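Why Is the Sky Blue, When Air Has No Color?

By Zanele Moodley
10th February

My neighbor's little boy, who is 7, asked me this over the fence one morning while I was trying to get my washing in before the rain. I gave him a very poor answer, and I have been thinking about it ever since, so let me try again properly.

Wave your hand in front of your face. There is air between your hand and your nose, and it doesn't look blue at all. Then look up on a clear day, and there it is, blue from one side to the other. So where does the blue come from?

Sunlight is a mixture

The light from the sun looks white or a little yellow to us, but it is really lots of colors traveling together. You have seen them come apart if you have ever seen a rainbow – red on the outside, then orange, yellow, green and blue, with violet tucked in on the inside.

Light travels in waves, a bit like the ripples on a pond when you drop a pebble in. Red light has long, lazy waves. Blue light has shorter waves, all squeezed up close together.

Bouncing around up there

Air is made of tiny pieces called molecules, much too small to see. When sunlight comes down through the air, the long red waves mostly carry straight on. The short blue waves get knocked about far more easily, and they go bouncing off in every direction. Scientists call this scattering.

So when you look up at a part of the sky where the sun isn't, some of that bounced blue light comes down into your eyes. Your hand and your nose are too close together for this to show. You need miles and miles of air before there is enough blue to notice.

Violet waves are even shorter, and they bounce even more! But there is less violet in sunlight to begin with, and our eyes are not very good at seeing it, so blue wins.

And sunsets?

In the evening the sun is low, and its light has to come to you sideways through a great deal more air. By the time it arrives, most of the blue has been bounced away somewhere else, and what is left is the orange and the red.

Other kinds of blue

Not every blue thing works like the sky. A blue jay's feathers have no blue coloring in them, only tiny shapes inside that send blue light back to you. A blue plastic cup is different again. It has coloring mixed into it, which soaks up most of the other colors and lets the blue bounce back.

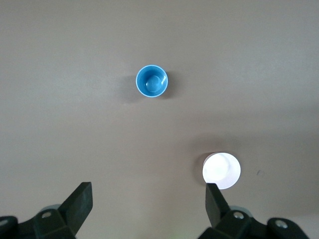 Words to remember

Molecule: a very tiny piece of something, such as air or water.
Scattering: when light bounces off in lots of directions.

Contact us | © Lambrakis Young Readers | Back to top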